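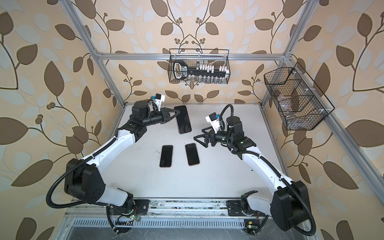
Setting Up a Handset Sorting Task on the Tidico Two-Arm Station

This guide is intended for sites that have received a Tidico station on evaluation and wish to prepare it for handling smartphones on the flat work surface. It covers preparation, teaching, and the first supervised run. Installation of the enclosure and electrical connection are described in the separate Site Manual and must be complete before work begins.

What is supplied

The evaluation package includes two arms with two-finger grippers, one sensor module above each gripper, the enclosure, and a license for the Tusoven control software. Accessory baskets that hang from the enclosure beams are available as an option. Handsets, trays, and labels are to be provided by the customer.

Before you start

Read the safety section of the Site Manual. At least one person present must have completed the operator course. Remove batteries that are swollen or damaged from the work stream; the station is not approved for handling them.

Use handsets that are fully powered off. A screen that lights during teaching can change how the sensor modules read the surface, and the positions may have to be taught again.

Step 1. Prepare the surface

Wipe the tabletop with a dry, lint-free cloth. Grit under a handset will scratch the back glass when the gripper moves it. Check the area in front of both arm bases, where dust tends to collect.

Step 2. Place the handsets

Lay three handsets face up within reach of both arms. They do not need to be parallel. Some variation in angle is useful at this stage, as the software records each approach separately. Leave at least one finger plate's width between neighboring handsets.

Step 3. Teach the approach

Select Teach in Tusoven and choose the left arm. Guide the gripper to a corner of the first handset until a finger plate rests lightly against it, then press Store. Keep the right arm's gripper open and clear of the handset during this step. Repeat for the remaining handsets, then switch arms.

If the handset slides when touched, reduce the approach speed by one level and store the point again. Do not increase grip force to correct a sliding handset. Force settings are limited on evaluation units and can be changed only by the service desk.

Step 4. Run the supervised cycle

Start with a set of 100 picks at reduced speed. The operator must remain within reach of the stop control throughout. Tusoven logs each pick as complete, repeated, or dropped.

During our own acceptance work in May, Liya Kassa and Mebrat Tamiru recorded 1351 picks on one station. Of these, 464 were made with handsets in protective cases, which required a wider opening and a separate set of stored points. Sites that expect to receive both kinds should teach them as two tasks.

Step 5. Review the log

Open the log and sort by handset position. Dropped picks that share a position usually point to a stored point that is too close to the edge. Repeated picks spread across all positions are more often a matter of lighting or a soiled sensor face.

Service and return

Evaluation units are supported by the Sillamance service desk between 8 a.m. and 5 p.m. Requests for changes to force limits should be addressed to Elsa Wikström and must include the exported log. Units are to be returned in their original crates, with both arms in the parked position and all cables secured.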